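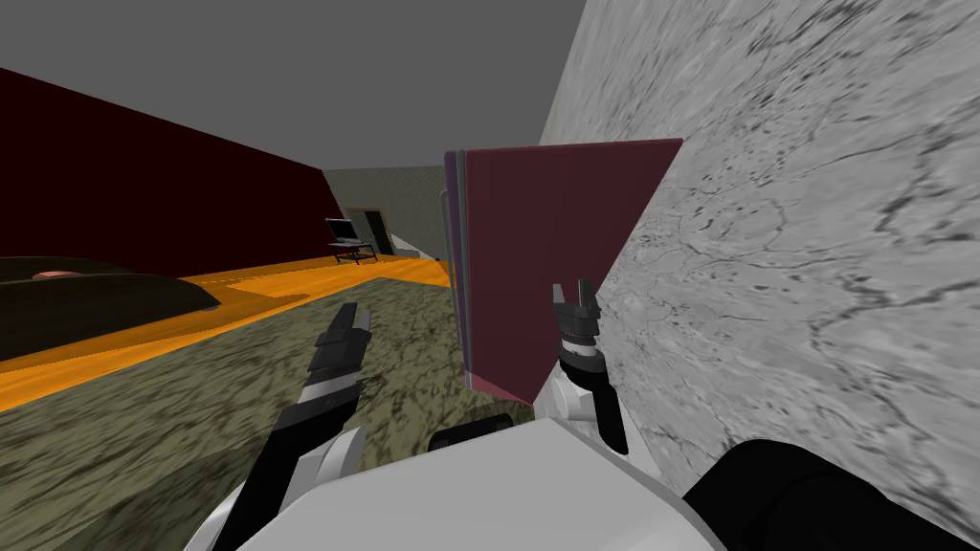

Gasura veut apprendre les gestes ménagers à un robot à deux bras sans écrire une ligne de code par tâche. La jeune entreprise a présenté en octobre la nouvelle version d'Etside, son outil de téléopération : un opérateur tient une manette dans chaque main, les bras suivent, et les trajectoires enregistrées servent ensuite à entraîner un modèle. Tout se passe pour l'instant en simulation. Dans l'un des exercices, un grand livre bordeaux est dressé contre un mur d'aspect marbré, une pince noire de chaque côté, celle de gauche les doigts ouverts. Le décor est celui d'un logement, avec un lit bas, un tapis vert olive et un ordinateur portable ouvert sur une petite table. L'entreprise parle d'un « apprentissage par le geste, accessible à tous ». La formule est séduisante. Elle demande quelques vérifications.

La première concerne le temps de travail. Gasura annonce 464 démonstrations enregistrées pour l'ensemble de ses exercices, un total qui comprend les essais ratés. Interrogée sur leur proportion, Ivone Pimentel, responsable du projet, a indiqué que 37 enregistrements avaient été écartés de l'entraînement. Les critères du tri n'ont pas été publiés. Un geste hésitant mais finalement réussi compte-t-il comme une bonne démonstration ? « Cela dépend de l'annotateur », reconnaît-elle.

Il faut aussi regarder qui tient les manettes. Les démonstrations proviennent de 2 opérateurs, tous deux salariés de la maison et formés pendant 15 jours. On est assez loin du particulier qui montrerait à sa machine, un soir après le dîner, comment ranger une étagère. Zoia Yurchenko, ergonome chez Damasceno, a essayé le dispositif et en garde un souvenir mitigé. Selon elle, le retour visuel donne une idée correcte de la position des pinces, beaucoup moins de la profondeur, et l'absence de retour d'effort oblige à deviner le moment du contact. « On finit par apprendre à piloter la simulation. Je ne suis pas sûre que ce soit la même chose que montrer une tâche. » 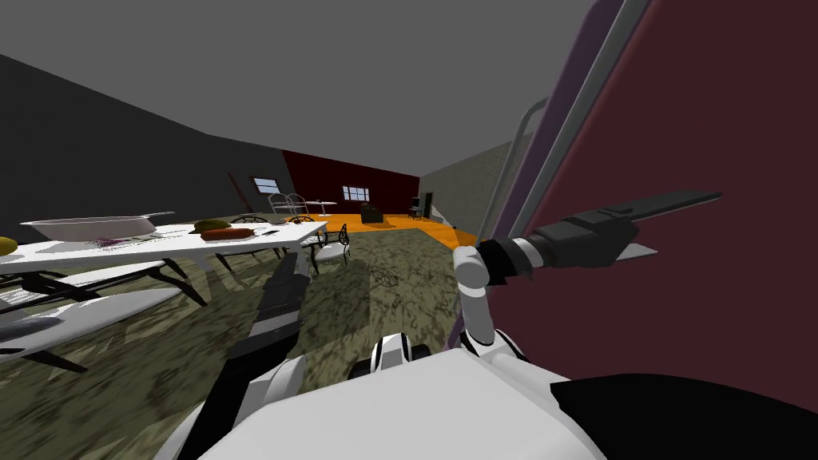 Le passage au monde physique reste d'ailleurs la grande inconnue. Dans un moteur de rendu, les frottements et le poids des objets sont des paramètres que l'on règle. Une porte de placard qui coince ou une couverture de livre qui glisse posent d'autres problèmes, et les intérieurs virtuels, même meublés avec soin, n'en donnent qu'une version simplifiée. Gasura assure faire varier les textures et les positions de départ afin de rendre le modèle plus robuste. Aucun résultat sur un robot réel n'accompagne toutefois l'annonce, et la vidéo de présentation ne précise pas quels passages sont téléopérés et lesquels sont autonomes. La question a été posée deux fois pendant la séance. La réponse a été renvoyée à une note technique, dont la date de parution n'est pas fixée.

Chez Hemetti, qui commercialise un système concurrent fondé sur le guidage manuel du bras, on défend sans surprise l'autre école. Ilse Lindemann estime que prendre le poignet du robot et l'accompagner dans son mouvement donne des données plus propres. Elle admet que la méthode devient pénible dès qu'il faut conduire deux bras en même temps, et ses propres chiffres ne sont pas publics non plus.

Gasura prévoit d'ouvrir l'accès à Etside à quelques laboratoires partenaires. Les tarifs n'ont pas été communiqués.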